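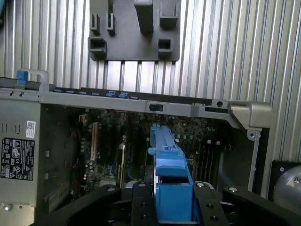
A dark grey plastic bracket against ribbed aluminium.

Review: The Second Shift Ledger, a home workbook from Sadance

Sadance sells this as a kit for couples who want to see who does what at home. You get a spiral-bound workbook, two pads of daily sheets and a booklet of essays on marriage, paid work and power in the household. My wife and I used it for 11 weeks and finished in August.

The daily sheets are the best part. Each of you fills in your own, without looking at the other's, and you compare on Sunday evening. They ask about cooking and cleaning, but also about the jobs that are easy to miss – remembering a birthday, booking the dentist, noticing that the school shoes are too small. I had guessed that I did half. The sheets said otherwise, and we have since swapped a few jobs for good.

The essays are mixed. Polyxeni Kouris writes well about her grandmother, who ran the family's money for 50 years and still asked permission to visit her sister. She doesn't make the old woman a victim or a queen, and I read it twice.

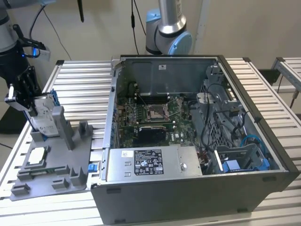 The piece by Stavros Ververidis is weaker. He argues that women have always held the real power in the home and that men only look as if they are in charge. There may be something in that for some families, but he gives no evidence beyond his own uncles, and he skips over who owned the house and who could leave it. Fotini Antoniadis replies to him in the next essay and is fair about it. I would have liked her to have more than four pages.

Some practical complaints. The paper in the pads is thin and ink comes through. There is nowhere to record care for an elderly parent, so we wrote it in the margin. The questions assume a husband and wife with children, and a couple without them would be leaving a third of each sheet blank. The binding on our workbook came loose at the back cover, though the pages stayed in.

If you only want the sheets, Sadance sells refill pads separately, and they make sense without the booklet. Buy the full kit if you like to argue over what you read. We did, mostly about Ververidis.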